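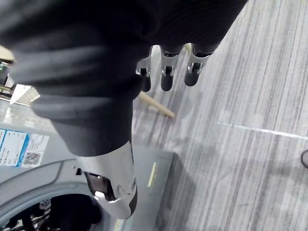

By Shiferaw, second-year Textiles and Home Studies
Project report, submitted July 27, 2024

Why I picked laundry

Everyone else in my group went for dyeing or upcycling, and I went for washing knitwear (my mum laughed for ages). I've ruined more jumpers than I want to admit, and the shared laundry room in my halls, Luvura House, is where most of them met their end. So the question was pretty simple: can you put dark knits through an ordinary front loader and get them out the same size and the same colour?

The machine and the clothes

The washing machine is light grey with a round door on the front, and there's a label and a QR code sticker on the front panel. I read every word of the instructions before I started, which I'd never done before in my life. For the knits I used my charcoal ribbed one with the thick folds in the sleeve, plus a black cardigan and a couple of charity shop finds that I didn't mind losing. Dark colours only, because I wanted to see fading as well as shrinking.

What I did

I began in April and kept going until the end of term. Each jumper was laid flat on my desk and measured across the chest and down one sleeve, then washed inside out on the wool cycle, which takes 45 minutes on this machine. I used Dreka wool liquid for half the washes and Fela for the other half. After that it was a rolled towel, a gentle press and flat on the rack. No wringing!

I did 6 washes for each jumper. I'd planned more but the laundry room gets mad busy near exams and I got fed up of carrying a wet cardigan back upstairs.

What happened

The charcoal one did best. It lost 2 millimetres on the sleeve, and I could easily have caused that with my tape measure. The ribbing stayed springy and the colour looked the same to me next to a yarn scrap I'd kept back. The black cardigan went a bit dusty-looking at the cuffs, mostly in the Dreka washes, though I'd want to repeat that before blaming the liquid. One charity shop jumper felted at the elbows on the very first go and I'm still cross about it.

Overfilling made more difference than I expected. With the drum stuffed, everything came out creased and the sleeves had wrapped round each other like rope.

Things I'd change

Use matching jumpers, weigh them dry, and take colour readings with a proper meter instead of squinting by the window. I'd also like to try a faster spin, as mine was always on the lowest setting.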